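Notebook, display bench, Flirncombe workshop
November, begun 9:20 in the morning

Today I continue with the stepped stand for the counter. Wichai Wannasri did the first part of this work and left me his page of notes, which is mostly arrows. I write this one in full sentences so the next person does not have to telephone me.

What the shop at Kodotthorpe asked for: one counter arrangement that a person can fill again in a short time, with small snacks on steps and the drinks kept separate and low. They had before a flat basket with everything mixed. The customers took from the top and the bottom of the basket became old. Yolanda Aranda sent us the order and she wrote two conditions, that every product must be readable from the customer side, and that nothing must fall when the drawer of the till is closed hard. The second condition is the difficult one.

Cleaning first. The acrylic came back from the last trial with sticky places on the lowest step, where a price label was glued directly. I took it off with warm water and dish soap and the soft cloth, one soaking and then a second one. Please do not use the blue spray from the window cupboard. Wichai used it on the old stand and now it has small cracks like hair along the bends. After washing I dried it with the lint-free cloth, but it makes static and collects dust again in ten minutes. A cloth only a little bit damp is better for the last pass. I should write this on the cupboard door.

Dividers. The channel was too wide for a chocolate bar when the dividers stood in the original places. The bar turned inside and showed its side, so the name was not readable. I moved the dividers closer. The correct width, I think, is the width of the bar plus the thickness of a finger nail on both sides. Less than this and the crimped end catches when you put the bar in, and the person who fills the stand will be annoyed and will push. More than this and it turns again. I wrote the position on masking tape under the stand, not on the visible side.

10:45. Slope test. I put the stand on the flat table and tapped the table with the palm of my hand, as Pichit Saengthong showed me, always from the same side and the same height if possible. On the lower steps nothing moved. On an upper step the bar slid forward until it met the front lip and there it stopped, so the lip does its work. Then I raised the back of the stand with a folded cardboard. This was too much, a bag of nuts went over the lip and on the floor. One layer of cardboard is acceptable, two is not. I do not know yet if the shop counter is level. I asked Yolanda to put a small ball on it and tell me what the ball does. She has not answered.

Small boxes. These stand well in their compartments but they are light, and with the hard tap they walk. A strip of the clear non-slip film under the box stops it. I cut the film with the knife and a steel ruler. The scissors leave a wavy edge and one sees it through the acrylic, because in this material one sees everything. Also fingerprints. I am now wearing the cotton gloves from the drawer, which are one size too small.

Stock for the trial. The rate in Yolanda's message was 81 pieces sold from the counter in a good week, all kinds together. I do not believe we must fit them all. If the shop refills every morning, one row behind another is enough for the day. Wichai's idea was to fill the stand so full that it needs attention only once a week, and I understand why, but then the back pieces are never seen and we have again the problem of the basket.

Drinks. I tried the cans standing up, one behind the other, on the lowest step. They look good there but they hide the chocolate, and when you take the front one the next does not come forward. So I moved them to the clear box holder, lying down. In this position a customer can take one without touching the snacks. The disadvantage is that a can lying down can show its back and not its name, and it has to be turned by hand at every refill. I would like to try a small ridge in the bottom of the holder to keep the can in the turned position. Pavix sells a half-round rod in clear acrylic and I asked the price for 2 meters, which is the shortest they will cut.

11:50. Arrangement number five of today, the one I like most until now. Stand on the diagonal, the holder with the cans at the other side and near to the front edge, the pale tray behind it. The diagonal was an accident. I pushed the stand aside to reach my pencil and then saw that the word on the wrapper is easier to read like this when one comes from the left. At Kodotthorpe the door is on the left of the counter, so almost everyone comes from there. The tray is for change and for the small things people put down while they look for the money. I gave it its own space, because when it was against the stand I hit the lip with my knuckles each time I reached for a coin. 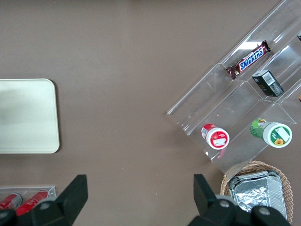
Bernadette Horgan: I agree with the diagonal, but please think about the person behind the counter. They must reach over the high steps to give the change, and a short person will do this 2000 times before the spring. Could the tray change sides with the stand?

I answered Bernadette that I will try it after lunch. She is right that I tested everything from the customer side only, and I am also quite tall.

13:30. Tried it. With the tray on the other side, the reach from behind is shorter and there is no high step under the arm. But the word on the chocolate is now turned away from the door, so the stand must be turned on the opposite diagonal, and then the light from above makes a white line along the front edge exactly where the customer looks. I moved the lamp and the line moved also. In the shop the lamps are fixed in the ceiling and we cannot move them. I need a photograph of their ceiling. I added this to the message with the ball.

A compromise is to keep my arrangement and bring the tray forward to the place where the cans are now, and put the cans behind. The seller reaches past the end of the stand and not over it. The cans are a little less visible, but people who want a drink look for it anyway. Thongchai Kongkaew passed by and said cans do not need advertising and chocolate does. I think this is a good rule, though he sells neither.

The tray itself: I wiped it and there are still faint marks on the surface. They are not a problem for the test. For the shop I would choose one a little darker, because every smudge is seen on a pale one when the light comes from above. The rounded corners are good, a square corner collects crumbs and is slow to clean. I must ask if Kodotthorpe has a tray already which they want to keep.

15:10. Labels. Since we cannot glue on the acrylic, I made holders from the offcuts, bent with the strip heater. First bend too hot, with bubbles. Second bend good. Third bend good but on the wrong side of the line, so it is a left-hand holder and we have no use for a left-hand holder. I keep it in the offcut box. The holder clips over the front lip and can slide along it when the dividers are moved. It must not be higher than the lip by much, or it covers the bottom of the wrapper. I will sand the edge tomorrow with fine paper and water.

Still open:
The counter level and the ceiling lamps, waiting for Yolanda.
The half-round rod, waiting for the price from Pavix.
The tap test again with the label holders on, because they add some weight at the front.
A refill test by somebody who has not seen the stand before. Not me and not Wichai. Perhaps Bernadette, who will also tell us about the reach.
New cotton gloves, larger.

Put back at 16:40: knife, steel ruler, strip heater (unplugged, I checked two times). The dividers stay in place with the tape marks under them. If you need the table, please lift the stand from both ends and not by the top step, which is only glued.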